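May, teleop notebook, sim room, 2:40 pm

Second round of demos on the key task. Jayson Lagman driving, me logging. The plan from Siltero is still 1,000 demos in sim, fine-tune, then see what carries over to the real arms. I said last time I don't believe the number and I still don't. Edalell asked for 2,000 on their job and I never saw a curve that justified the second half.

Got 31 done before the break. Threw out 17. Most of those were Jayson stopping halfway to fix his view, so the arms sit there and the log fills up with nothing. If we leave those in, the policy learns to sit there too. Vainio's filter is supposed to catch idle stretches – it missed nearly all of them. I trimmed by hand.

Camera tilt randomization is turned up high now. Jayson says he gets used to it. I think his reaches got slower and more careful, and we'll end up copying that. 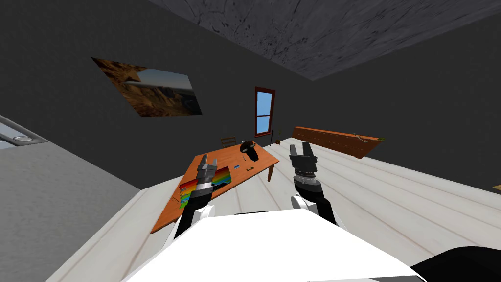 Key task, both grippers open and empty. Key is the small brass thing mid-table, striped paper under the left fingertips.

Main gripe: the key is tiny and the right arm adds nothing. Every kept demo is the left arm doing the work while the right one hangs out over the floor. Calling this a bimanual set is generous. Either give the right arm a job (hold the paper down?) or log it as single arm.

Also not convinced by the contact model. Key slides on the table like it's on ice, then sticks to the finger pads at the lightest touch. Dindden build is supposed to fix friction. Have not seen it do that yet.

To do: rerun the filter with a shorter idle window. Ask Jayson for ten with tilt off, same start pose, and compare times. No more collecting until that's done.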